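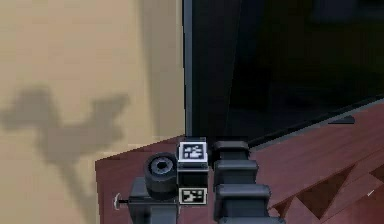 Simulated kitchen arm passes 1,209 examples

October 2019

The learning group at Janssen has now gathered 1,209 usable examples for Bustum, its household arm project, and every one of them was made inside a computer. That's well past the halfway mark on the way to 2,000, and the mood in the lab is very good indeed!

Each example is one short run. A person steers a simulated arm around a rendered room, and the software saves the view from the arm together with every movement command. Later on, the learning system studies those pairs and tries to work out which movement goes with which view.

The latest batch is set at a reddish-brown wooden table, with a beige wall on one side and a big, nearly black panel on the other. It's a great room to learn in. The arm throws a soft shadow up the wall, the wood has a faint grain to it, and the square black and white tags on the gripper are in view as it reaches over the tabletop. The group wanted plenty of dark areas this time. Its first room, built in August, was bright all over, and a system trained only on those runs got lost as soon as the lights were turned down.

Colour and lighting can be changed between runs, so the same reach can be practised at the same table under a dull grey morning or a warm evening lamp. Steering is done from an ordinary desk with a hand controller. New operators do 200 practice runs before any of their work is saved, and most say the wrist is the hard part (it turns further than yours does, and it takes a while to trust it).

Not every run is kept. The group went back through the lot last month and threw out 314, mostly for long pauses where the operator had stopped to think. Those pauses had been teaching the arm to hesitate, and the difference once they were gone was lovely to watch.

The replay tool, Sikier, has been updated as well. It can now play two runs side by side, and it no longer forgets your place when you close the window.

Next up is a second table at a different height, then a first try on the real arm at the Flesau workshop. Anyone at Janssen who would like a turn at the controls can put their name on the sheet by the lab door.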